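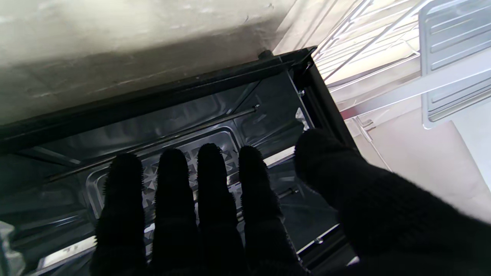 Toaster ovens for one or two people: what are you all baking in yours?

Started by crumbtray_kel

crumbtray_kel
Posted 21st March

Okay, I have been completely won over by the little countertop oven and I need somewhere to gush. We moved into the flat in Zitivport with a big oven that takes forever to heat and turns the whole kitchen into a sauna, and I've barely switched it on all summer. The small one does everything! Scones, roast pumpkin, half a tray of biscuits when I want half a tray of biscuits and not a tin full of them staring at me.

So tell me what you make. I'm mostly after baking but dinners are welcome too. My current favourite is a cheese and chive scone, 8 to a batch if I pat the dough out a bit smaller than the recipe says, all squashed in shoulder to shoulder so they rise up instead of out.

saltbush_pie
Yes!! Fellow convert. Mine is a Vudadico, the basic one with two knobs and a timer that dings like a bicycle bell. I do a galette in it nearly every week. Whatever fruit is going soft, a bit of sugar, a bit of cornflour, fold the edges over and in it goes. Plums at the moment and oh my goodness the colour.

Tip for the scones: brush the tops only, and don't let the milk run down the sides. They climb much better.

oldmate_ferment
I'll be the grump. I bake bread, and I've never had a decent loaf out of a small oven. The element is too close to the top, so you get a dark lid and a pale bottom. Fine for toast and cheese on toast. For anything taller than a scone I'd use the proper oven and put up with the heat.

crumbtray_kel
Fair, though have you tried rolls? I do soft dinner rolls on the bottom shelf with foil laid over them halfway through and they come out golden all over.

oldmate_ferment
Rolls, maybe. I'm talking about a loaf with a crust you can knock on.

tinroof_tess
I get a crust you can knock on! Small one, mind you. I use a little lidded cast iron pot, preheated for 30 minutes, dough in, lid on, then lid off for the end. The lid stops the top catching. You do have to measure your pot first because mine clears the element by not very much at all and I had a nervous moment the first time.

oldmate_ferment
Thirty minutes of preheating in a small oven. Doesn't that defeat the purpose?

tinroof_tess
The pot needs it, the oven doesn't. And I'm still not heating a great big box for one little loaf. We may have to agree to differ on this one :)

wattle_and_whisk
Can I put in a word for an oven thermometer? They're cheap and they changed my baking completely. My old oven ran 40 degrees hotter than the dial. FORTY. I'd been blaming my shortbread recipe for years, poor thing. Now I set the dial low, wait for the needle to settle and everything comes out the colour of honey.

saltbush_pie
Seconding the thermometer. The Vudadico runs a bit cool, the opposite problem, and swings about every time the element clicks on.

crumbtray_kel
Ordered one while reading this. What shortbread recipe, please?

wattle_and_whisk
It's from the Tymoshchuk community cookbook, the spiral bound one with the tea stains already printed on the cover (or maybe that's just mine). Butter, icing sugar, plain flour, a spoonful of rice flour for the sandy bit. Press it into a small round tin, prick it all over, chill it properly, bake it low and slow. Cut it while it's warm or it shatters everywhere.

gumleaf_gav
Dinners person here. Two chicken thighs on a bed of sliced potato and lemon, olives thrown in near the end. The potatoes catch all the juices and go sticky around the edges and I could eat that part alone, standing up. Also stuffed capsicums, also a very good tuna bake for 2 with crushed chips on top. No shame.

tinroof_tess
Crushed chips on top is correct and I won't hear otherwise.

wattle_and_whisk
Breadcrumbs with a bit of butter, surely?

gumleaf_gav
Chips. Salt and vinegar if you're feeling brave.

oldmate_ferment
On this we agree.

saltbush_pie
Does anyone line the crumb tray? I've been putting foil on mine and my neighbour was horrified.

wattle_and_whisk
My manual says not to, so I don't. I pull it out once it's cooled and give it a scrub with bicarb and a soft brush. Plum juice is the worst of it.

saltbush_pie
Hmm, I'd better dig out the manual. Plum juice is precisely my problem.

crumbtray_kel
I'm so glad I started this. List for the weekend: plum galette, the potatoes, and shortbread as soon as I find rice flour. There's a Vider grocer near the station that usually has it. Tess, how big is your pot?

tinroof_tess
I'll measure it tonight. Go for short and wide if you're buying one. And do a fruit loaf in it once April comes and the mornings cool down, with loads of cinnamon, you'll be so happy!

oldmate_ferment
Post the dough recipe as well. I might give it one go.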